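Re: [Trendel-list] cloths, again
From: Marisol Tamayo

Ruaridh Geddes wrote:
> Can we agree the orange cloths get folded in quarters? I opened
> the linen drawer and 32 of them came at me like laundry lava.

Ruaridh, I'm with you in principle. In practice I folded 9 last night, got bored, and started rolling them, so the drawer now holds two schools of thought. Asnakech says thirds. Asnakech has always said thirds.

My proposal: flatten it first, corners out, then halve it twice. Starting from a lump and hoping — my own method for years — gives you a smaller lump.

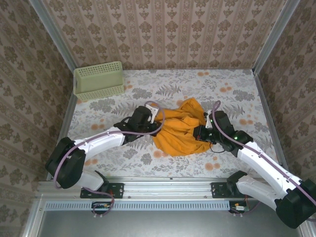 Baskets are a separate fight. I'd like a green one for clean and any other color for dirty, and I will not be taking questions until January.

Marisol

3 replies · 2 likes

Eyerusalem: Thirds.
Natanael: Has anyone tried just closing the drawer?
Ruaridh: It does not close.

Trendel household list · Contact the list owner · Back to top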